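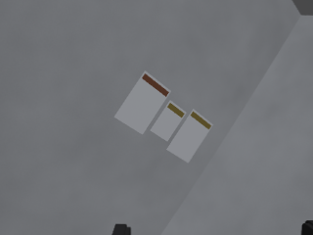

Item 1, test scene rules. The group picked up the draft rules for simulated card handling where we left them in February, and there was a lot of good energy for getting them finished. Marwan Abu Hammour took us through the sorting scene and asked that every scene be described in words in its record, in a way two readers would understand the same way. We tried it on the spot. With one reddish-brown stripe and two olive-yellow ones, "the yellow card" doesn't pick out a single card, so a task sentence has to say middle or right as well. The smallest card is the middle one, and everybody liked "the small card" until someone pointed out that size changes between scenes. Agreed: color first, then place in the row, and size only if the scene file lists it.

Minutes of the robot practice group, Illside office, 14 Apr 2024
Chair: Marwan Abu Hammour
Also on the call: the Nolville bench team and two people from Claeys

Item 2, spacing. The draft says cards must start out flat and not touching. Nolville wanted a fixed minimum gap. Claeys would like to leave it open, and made a really good case: a fixed gap teaches people to tune for that gap. After a lively half hour we settled on a range, to be written into the scene file and varied from run to run. Overlapping cards get their own test class and don't count toward the basic score. Claeys to send wording.

Item 3, how many runs. Long discussion, worth every minute! The old rule of 200 runs per task stays as the floor for anything we call a result. Nolville reported on their latest batch, 588 runs across all tasks, and offered to share the full logs, failures included. Very warmly received. One run in their second set was thrown out after a crash, leaving 199, and we talked over whether that set still meets the floor. It doesn't. A crashed run is to be repeated with the same seed and both attempts kept in the log. Nolville are happy to do this and will resubmit.

Item 4, simulation and hardware. Agreed that a simulated result must say so in its title and in every table it appears in. Mixed tables are allowed if the two kinds have separate columns. Marwan would also like the version of the simulator on the first page. No objections.

Item 5, stopping rules. The Starkerport hardware bench is asking for a common list of stop conditions before they start. Draft list so far: contact force over the set limit, gripper outside the work area, lost joint signal, operator stop. Claeys suggested adding "card not found after three looks," and we had fun arguing over what a look is. Left open. Starkerport to try both versions and tell us which one is easier to live with.

Item 6, comments received. We now have 106 comments on the draft, far more than we hoped for, and many of them are excellent. Spelling and layout comments will be fixed without discussion. Anything touching scoring comes back to the full group.

Actions
Marwan: rewrite section on task sentences, send round for comment
Claeys: wording for the gap range
Nolville: repeat the crashed run, share logs
Starkerport: trial of stop conditions

Next meeting is at Nolville, who have promised a tour of the bench.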